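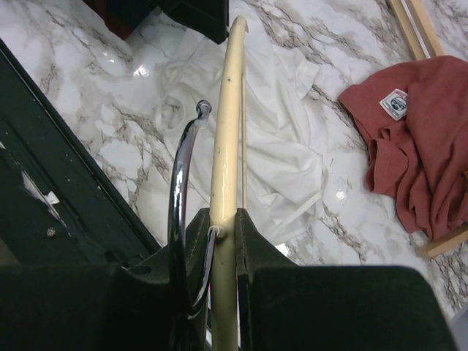
The cream hanger, mid-grab, with the white garment underneath it.

So, laundry club! I promised I'd write up what we've been doing since February and then I didn't, so you're getting it all in one go with a cup of tea at my elbow.

For anyone new, I joined the evening robotics club at Stakside after finishing my night course, mainly because I missed having something to swear at. Each group picks a household chore and has to get a pair of robot arms to do it by the end of term. The MacAulay lot chose stacking cups (sensible people). We chose putting clothes on hangers, and that was my idea, and I'm reminded of it weekly.

Our group is called Virnach. Don't ask, it was late and there was a vote.

I really thought the hard bit would be the cloth. Cloth is horrible, obviously, it never lies the same way twice and a thin white garment on a white marbled table is enough to make you doubt your own eyes, never mind a camera's. But we spent the first 3 weeks on the hanger! Just the hanger! You pick one up without thinking, and your fingers sort out which way the hook is facing while you're busy wondering what's for dinner. A two-fingered gripper has to take hold of a shiny curved bar and keep it from swivelling, and if it closes a bit too near the hook the whole lot wants to spin round.

Salim Muriithi, who writes most of our code and has far more patience than me, wanted us to stick to one kind of hanger until it worked. I wanted a mixture. We've ended up with pink ones, a green one, a wood-coloured one with nice broad shoulders, and the cream one, which I've grown very fond of even though it has a chip in it.

We do it all by steering the arms ourselves first and saving each go, then the software learns from those. By last week we had 439 saved goes. Salim's target is 1,346, a number he got out of a spreadsheet and won't discuss. My arms ache just typing it.

Steering is lovely once you get the knack, mind you. Your shoulders creep up to your ears and you hold your breath and you absolutely must not sneeze. I do the left arm, Salim does the right, and we talk each other through it like two people getting a sofa down a staircase. Left a bit. No, your left. Hold it there. Hold it!

The rusty-red vest is my favourite thing to practise with, as the dark trim round the neck and armholes gives you something to aim for. The white one has no such manners.

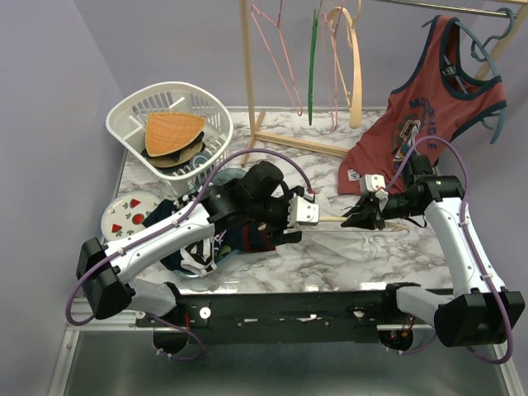 What's next

Sleeves, heaven help us. Then a proper go at the Truvora challenge, where you get 4 garments and you aren't told beforehand what they'll be. I'm hoping for no cardigans. If you've got any old hangers you don't want, odd shapes especially, bring them along and I'll find them a home on the rack.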